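Scorekeeping and selection in junior club cricket: a season with Rumthorpe Under-15s

Jerome Sison
Sport Studies, final project report

12 shares | 3 comments

1. Background

Rumthorpe Cricket Club fields one Under-15 side in the Wostness district competition. The team is picked by the coach the night before each match, usually by text message, from a squad that changes with school exams and family holidays. Up to now there has been no written record of why a player was chosen or what order they batted in. Scorebooks were kept, but at the end of each summer they went into a cupboard at the Asamoah Oval clubrooms.

My project asked whether the batting order in past seasons matched the runs players were making, and whether a simple spreadsheet could help the coach share opportunities more fairly.

2. Method

I borrowed the scorebooks for the last seven seasons and typed up every junior innings I could read. This gave me 534 individual innings and 3,697 runs off the bat. Where the scorer had used only a surname and there were brothers in the side, I checked with the club registrar. If she could not tell either, I left the innings out.

For each innings I entered the batting position, runs, balls faced (where recorded), how the player was out and the opposition. Balls faced was missing from most of the older books, so I did not use strike rates.

3. Findings

The top three positions were held by a small group of players in every season. Once a player had opened the batting in October they nearly always kept the spot until the finals, even after a run of low scores. Players who started at eight or lower rarely moved up. In about 50 matches the last two batters did not face a ball, and these were often the same two players.

Averages for positions four to seven were close together. I could not see a strong reason in the figures for keeping that part of the order fixed.

Against Plillden, the strongest side in the district, scores were low all the way down the order. I considered taking those matches out but decided it would be unfair to the players who had made runs in them.

4. Trial

The coach agreed to rotate positions four to nine for the second half of the season. The spreadsheet showed who had batted least and he used it as a guide. He overruled it twice, once for an injured wrist and once when a player arrived late.

Players filled in a short form afterwards. Most said they liked knowing where they would bat before match morning. Two of the regular number fours did not like the change and said so.

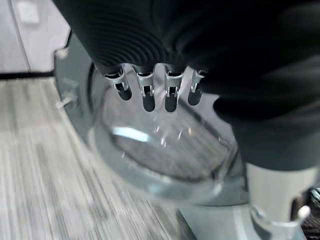
The parents were less interested in the batting order than I expected. Their comments were mainly about bowling, and several asked if overs could be shared out the same way. I did not have time to enter the bowling figures, but the columns are set up and next year's scorer has a copy of the file.

3 comments | 12 shares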